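Contra la pared de herramientas

Nisreen Majali

Hace un par de años, en la reforma de un piso de alquiler en Quintela, el casero me dejó como regalo de bienvenida un panel perforado. Venía atornillado a la pared del trastero con una bolsa de ganchos grapada a una esquina. Yo tenía un martillo, dos destornilladores y una llave inglesa heredada. El panel tenía 85 agujeros. Ya se ve quién mandaba allí.

Desconfío de la religión del orden en el taller doméstico y la desconfianza ha ido a más. Antes me parecía una afición inofensiva, como la del que ordena los discos por sello. Ahora me parece un negocio bien montado sobre una vergüenza menor, la de abrir un cajón delante de una visita. Se nos ha convencido de que una persona competente tiene las herramientas a la vista, colgadas, separadas por familias y con su silueta pintada detrás, como en la escena de un crimen. Y quien guarda el destornillador en el cajón de los cubiertos, entre el abrelatas y las pilas gastadas, es un desastre.

Pues bien, el del cajón sabe dónde está su destornillador. Lo sabe toda la casa.

El argumento clásico a favor de la pared es el tiempo. Si todo está a la vista, dicen, no se pierde tiempo buscando. Dalal Nimri, con quien compartí local durante una temporada, lo defendía con verdadera pasión, y como es una mujer metódica llegó a hacer un inventario: 2,316 piezas, contando tornillos, arandelas y unos tacos que venían con un mueble que ya no existía. Tardó casi todo noviembre. Le pregunté cuánto tiempo calculaba que iba a recuperar gracias a aquello y me contestó que esa no era la cuestión. Estoy de acuerdo. Nunca es la cuestión, y por eso convendría dejar de usarla como argumento.

Buscar, además, no es siempre tiempo perdido. Buscando la cinta métrica aparece la junta del grifo que se iba a comprar otra vez. Ya sé que esto suena a excusa de desordenada y lo es en parte, pero también es mi experiencia de muchos años abriendo cajas. El que cuelga todo ve siempre lo mismo y acaba por no verlo. A mí el panel de Quintela me desapareció de la vista en una semana — y seguía ocupando media pared.

Luego están los recipientes. En el catálogo de Bistumon, una tienda que me manda correos sin que yo recuerde habérselo pedido, hay cestas de rejilla para colgar, bandejas para poner dentro de las cestas y etiquetas para las bandejas. La serie se llama Dullow. Hay también un juego de 12 cubetas de colores que promete «un lugar para cada cosa», frase que lleva circulando desde nuestras abuelas y que ellas aplicaban con una lata de galletas. Sospecho de cualquier sistema de orden que empiece por comprar. Si uno tiene demasiados trastos, el remedio que le venden son más trastos, solo que vacíos.

Y vacíos se quedan, o casi. He visitado bastantes talleres de aficionado, primero por amistad y después por pura manía, y lo que me llama la atención es lo poco que cuelga de las paredes que tanto costó preparar. Cestas con dos cosas en el fondo. Ganchos sin nada. En cambio, lo que se usa está en la mesa, porque es donde están las manos. La herramienta de verdad, la de esa tarde, no vuelve a la cesta entre tornillo y tornillo. Se queda cerca, en cualquier cosa que tenga borde.
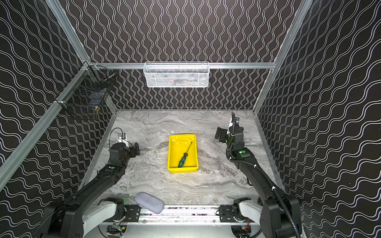 Dos cestas de rejilla en las paredes y el destornillador en la bandeja amarilla de la mesa.

A esa bandeja amarilla le tengo más respeto que a todas las cestas juntas. Una bandeja no exige nada. No tiene silueta pintada ni familia asignada; admite un destornillador cruzado en diagonal y mañana admitirá unos alicates, o las llaves del coche. Impide que las cosas rueden al suelo y se puede levantar entera cuando hace falta la mesa para cenar. Si me obligaran a tener un sistema, sería ese: una bandeja por faena, y al acabar la faena se vacía donde se pueda.

Me dirán que hay oficios en los que la pared se justifica. No lo discuto. En un taller donde trabajan varias personas con las mismas herramientas, que cada una tenga su sitio evita broncas, y un hueco en el panel avisa de que falta algo. También me dirán que hay niños, y que lo afilado está mejor en alto. De acuerdo otra vez. Pero no es ese el público de los correos de Bistumon. El público somos los que montamos una estantería al año y cambiamos el tirador de un armario, y a nosotros se nos está vendiendo la escenografía de un oficio que no tenemos.

Lo que me molesta en el fondo es el tono moral. Que una mesa despejada sea signo de una cabeza despejada me parece una de esas afirmaciones que nadie ha tenido la cortesía de demostrar. He conocido cabezas magníficas enterradas en virutas y he conocido a un señor con las brocas alineadas por milímetros que no supo colgarme un espejo.

Dalal, que ha leído esto antes que nadie, opina que exagero y que el panel de Quintela habría sido muy útil si le hubiera dado una oportunidad. Puede ser. Cuando dejé el piso, lo único que había colgado en él era un paraguas.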